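The table finally gets a clear end

I had a whole post planned about the September garden and then I spent the entire afternoon dealing with the table, so you're getting the table.

If you've been reading a while you know the one, the pale wood one that's supposed to be my craft table and is really where everybody puts down whatever they walked in with. Roksolana was over on her way back from Nindach and she looked at it and said, very politely, that she didn't know I'd opened a store. Fair enough! So after she left I made a pot of coffee and got going.

My rule this time was to push everything toward the back by the screen and then only bring forward the stuff I wanted to keep out. I've tried sorting into boxes before and all I end up with is boxes (there are still two in the hall closet from last spring, I'm scared of them). Bottles went to one side, snacks and little odds and ends got bunched together, and I wiped down the front part before I could change my mind.
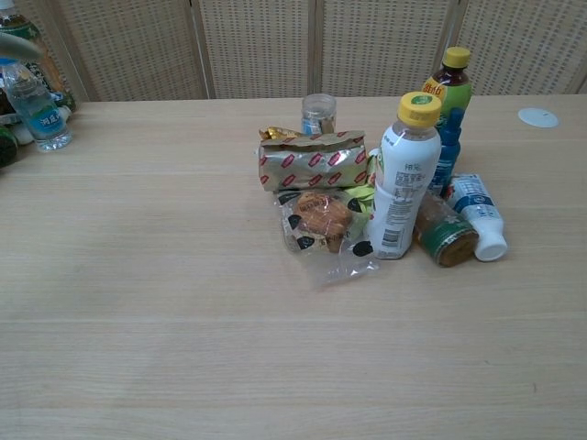

The snacks are my own fault. I buy them for when people drop in and then I hide them from myself, badly. Zlata says to put candy in something with a lid so it at least looks like you meant it, and I do have a nice lidded dish somewhere, I think it's with the Christmas things. Jars are my other weakness. I can't throw out a glass jar, I just can't. They're so good for buttons and seeds and the screws Hnat leaves behind every time he fixes something.

I'm keeping the folding screen where it is, by the way. A couple of you asked. I love the woven panels, they hide the ugly corner and they make even a messy table look kind of cozy. The only trouble is dust, it gets down in all those little holes and a cloth does nothing. I go over it with the brush on the vacuum, low setting, and then a dry paintbrush for the stubborn bits.

Next up is the drawer unit, and then maybe, MAYBE, I can get the sewing machine back out – I've got 300 quilt squares cut and not one sewn to another. Svyatoslav keeps asking if his is done yet. It is not done yet, Svyatoslav.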